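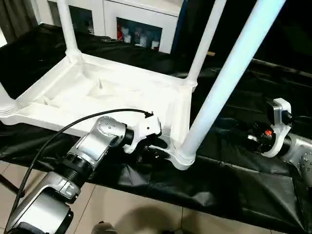
The chair is the test

By Zinash Bogale

My measure for household robots used to be laundry. Everybody's was. Then last January I put together 17 chairs for the meeting room at Mersha, the repair shop where I spend my Thursday evenings, and I changed my mind. If you want to know how close machines are to doing our chores, give one a chair in pieces and see how it gets on.

I should say up front that I'm a fan. I love this stuff. I have watched two-armed machines fumble with legs and sockets for whole lunch breaks and come back to work late, and I'd do it again tomorrow. So when I say they can't do most chores yet, please hear it from someone who is rooting for them.

Flat-pack chairs look easy on the instruction sheet. Seat upside down, leg in hole, push, repeat. But the pushing is where it all lives. A leg that goes in a hair crooked will stop halfway and feel exactly like a leg that's finished. You and I wiggle it. We don't think about wiggling, we just lean on it, feel the give, twist a little, and then there's that dull knock when it seats. Try writing down what your wrists did. I tried, filled two pages, and it was still wrong.

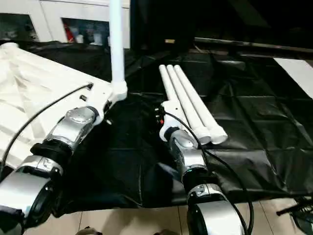
Picking up is the part I'd bet on first. Two years ago most of the clips I saw had one part sitting alone in the middle of a bare table, turned just so, and the arm still missed it about as often as I miss the wastebasket. Kitchens and garages don't look like that. Parts end up next to each other, like those three white tubes side by side, and a wrinkled plastic sheet gives off little glints everywhere that have nothing to do with the job. Add a heap of cloth at one end of the table and you have something close to my own workbench. I find it hugely encouraging that people are working on tables that look like this, because a machine that needs a clean bench needs me to clean the bench first, and that was the chore!

The people at Tiltside, a small furniture outfit two doors down from Mersha, are harder to impress. They make a stool called the Hiltar and put together 1104 of them last year by hand. Their line is that a trained person does one while the coffee brews, so why wait on a robot? Fair enough. On a shop floor, slow costs money every hour.

At home I don't think slow matters nearly as much. My dishwasher is slow. It takes far longer than I would, it uses up half the evening, and I'd fight anyone who tried to take it away. If an arm needed all night to build one bookcase while I slept, I'd be delighted to find it in the morning. What I couldn't put up with is a bookcase with one side on backward, or a cracked peg, or having to get up at 2 a.m. to hand it the screw it dropped. Slow I can live with. Babysitting, no.

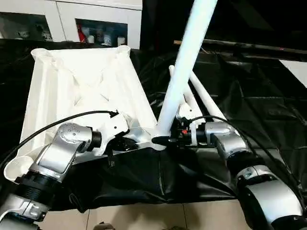 Two hands on one joint

The thing that gets me most excited is the second arm. For years the one-armed demo was the standard, with the work bolted down so it couldn't slide away. Real chores are full of holding. You hold the jar and turn the lid, hold the shirt and do the button. With one gripper clamped on the frame and the other in close at the foot of the tube, the machine is at least set up for the problem the way I am when I kneel on my living room floor.

Whether it can feel what I feel is another question, and I think it's the big one. Eyes are pretty good now. Touch is behind. I'd trade a lot of clever planning for a fingertip that knows "stuck" from "done."

So, chores yet? Some, in pieces, with a person nearby. Sorting, carrying, putting one thing into another thing when both are stiff. Fitted sheets, I wouldn't hold your breath - I can't fold those either. My guess is that chairs come before sheets, and that the first one I see finished start to finish, with no hand reaching in to help, will have me standing up and yelling in a room full of strangers. Then I'll sit on it, carefully.

Prestotness | Contact | Copyright Zinash Bogale | Back to top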